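About Us

Skikari is a small travel company that arranges walking and rail holidays in northern Spain. We plan the routes, book the rooms, move the luggage and answer the phone when a train doesn't turn up. We don't sell flights and we don't run coach tours.

How we started

The company was set up by Begoñe Segura and Benito Soler, who had worked together at a larger tour operator and spent most of their time there sorting out problems on trips that other people had designed. Begoñe handled hotels. Benito handled transport, and before that he had led walking groups in the hills for several summers. They began with one route, a six-night walk called Garba, which goes from the coast up to a farming valley and back down by a different path. Most of the guests in the first season were friends of former guests from the old job.

Garba is still on our list. We have changed the third day twice, once when a path was closed after a landslip and once when the inn at the end of it changed hands and stopped doing dinners. The rest is much as it was.

What we offer now

We run three kinds of holiday. Self-guided walks are the largest part of what we do. You get route notes, maps, a list of your rooms and a phone number, and you set off when you like. Your bags go ahead of you by van and are normally at the next place by 4pm.

Guided walks leave between April and October with a maximum of 12 guests. Benito leads some of these himself. The others are led by guides who live in the area and hold the local mountain qualification.

Rail holidays use the narrow-gauge and regional lines, with two or three nights at each stop. These are slower than people expect. If you would like to see a lot of cities in a week, we are probably the wrong company for you, and we will say so if you ring us.

Where you stay

We use 30 places to stay, nearly all of them run by the family that owns them. Some are plain guest houses with a shared sitting room. A few are proper hotels with a lift. Begoñe sleeps at each one before we send anyone there, and goes back at least every other year. She checks the beds, the hot water, how noisy the road is at six in the morning and whether breakfast can be served early for walkers.

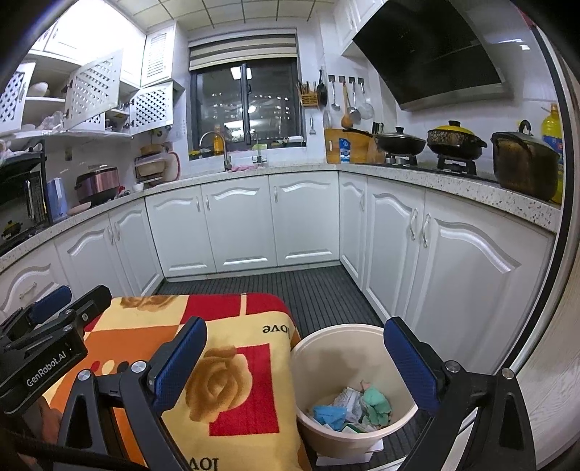 Rooms are en suite unless we tell you otherwise before you book. Two of the mountain inns on the longer walks have shared bathrooms, and this is marked clearly in the itinerary. Single rooms are limited in the villages, so it helps to ask early. We add a single supplement only where the owner charges us one, and we pass it on at the same amount.

Dinner is included where there is nowhere else to eat within walking distance. Elsewhere we leave you to choose and put a few suggestions in the notes. Vegetarians are well looked after in most places. Vegan and gluten-free meals are possible but need warning, and in the smaller inns the choice may be narrow.

Cidon and Brura

Our two newer routes are Cidon and Brura. Cidon is an easy week based in one guest house, with day walks from the door and no packing up each morning. It suits people coming back to walking after a break, and families with older children. Brura is the hardest thing we offer. It has long days, some steep descents and one section where the path is faint, and we ask everyone who books it to talk to Benito first. He will want to know what you have walked before and what boots you have.

Our office

We are upstairs in a former chandler's shop, across the road from the station. There are five of us in summer and three in winter. The office is open from Monday to Friday, 9am to 5.30pm, and closed for the second half of December. When guests are travelling, the emergency phone is answered day and night by one of us – it does not go to a call centre.

You are welcome to come in and look at maps, but please ring first. We are often out checking paths in spring.

Booking and payment

To hold a place we ask for a deposit, with the balance due eight weeks before you travel. We confirm your rooms within 2 working days, or tell you if one is full and what we can offer in its place. Final papers are sent 21 days before departure, by post or email. If you find a mistake in the route notes while you are walking, please tell us – a moved signpost or a new gate matters to the next person, and we correct the notes as soon as we hear.

Travel insurance is not included in our prices. You must have cover that includes walking at the altitude of your route, and the highest point is given at the top of each itinerary.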